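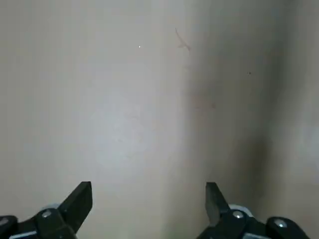

Tistano, 7 October 2018

ok small jobs Sunday, thread. plain beige everywhere and you notice every speck. tiny white dot, a hairlike squiggle, a dark dot further right. tried to ignore them all week, going over it with a damp cloth later

first tho, the refills. 4 little bottles of lamp oil, 200 ml each, going out of the big Jelton can. brown underneath so drips dont bother me. much

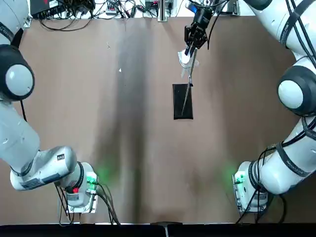
and go slow. I mean slow. last time in April I rushed it and had oil in teh drawer, on my sleeve, in a shoe

also: funnel goes in BEFORE you pick up the can. sounds dumb. write it on your hand

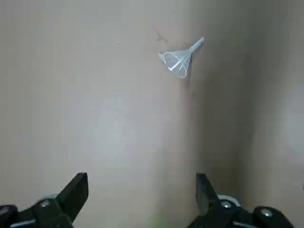
What size funnel for small bottles?
A little plastic one, spout narrow enough that air can get out beside it. If it glugs, lift it a bit.

clear-ish plastic is nice bc you can see whats left in the cone. wipe the rim after, stand it spout up on a rag overnite

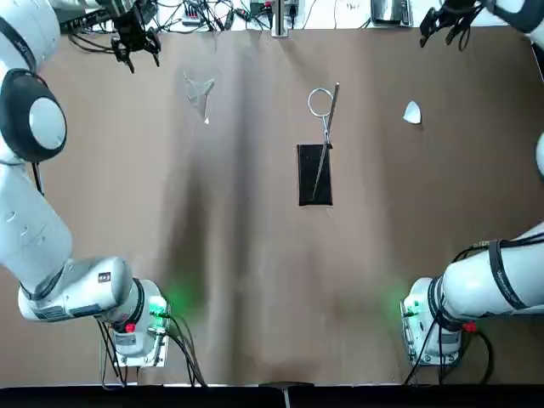
posted by Tsung-han Su

brown paper stays down till the caps are on. wrinkles fine. then fold it inward and bin it

2 bottles to go, then the wall. more tonight maybe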